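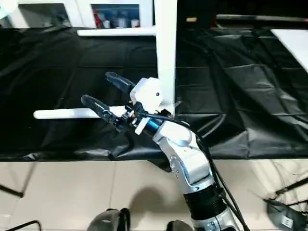
Limewash is an awful lot of fuss for a wall, one reader wrote to us after the July issue, and anyone with a job and children would be better off buying a can of something washable and getting on with life. I have thought about that letter all fall, usually while standing on a stepladder, and I can't say the reader is wrong. It is a fuss. You wet the wall, you brush on something as thin as skim milk, you decide you've made a terrible mistake, and the next morning you come downstairs to a color so soft that you forget to put the coffee on.

I came to it by way of Stamham, where I had gone to look at a farmhouse with 1682 cut into the stone over the door. The owners had stripped the parlor of its vinyl paint, a miserable job by their account, and put back limewash in a blue they mixed themselves in the sink. It took them six coats. They had tried four and could still see the patches of new plaster, and I was told (over a very good apple cake) that patience was cheaper than starting again.

There is no one way to mix the stuff, and people get quite heated about it. In Cerkholm, where the harbor cottages are limewashed every few summers, they like it thick enough to coat the brush, and they'll tell you that anything thinner is colored water. The Banero company sells its lime putty in tubs with a little bag of pigment taped to the lid, and I've used it happily in our back hall - a coward's choice, I know, but it saved my sink.

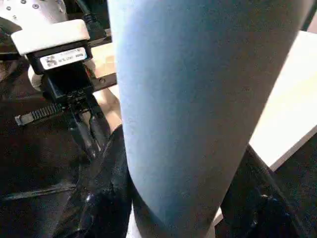 Blue is the shade people ask me about most, and it's the one I am slowest to give advice on, as a blue wall never seems to settle on being one color. Paint your sample on a big board, bigger than you think you need, and carry it around the house with you for a day. Better still, try it on something round. The pale blue cylinder shown here has a matte surface, and it goes from nearly white along its left side to a much grayer blue toward the right, all in the space of one curve. A chimney breast or a rounded stair wall will give you the same kind of range, and it's well to know whether you like the gray end before you've done the whole stairwell.

Our own stairwell is next. I have over 90 square feet to cover, a brush from a shop on Yeh Street that cost more than my shoes, and a family that would like to be able to touch the banister by New Year's. I've promised them the lower half first.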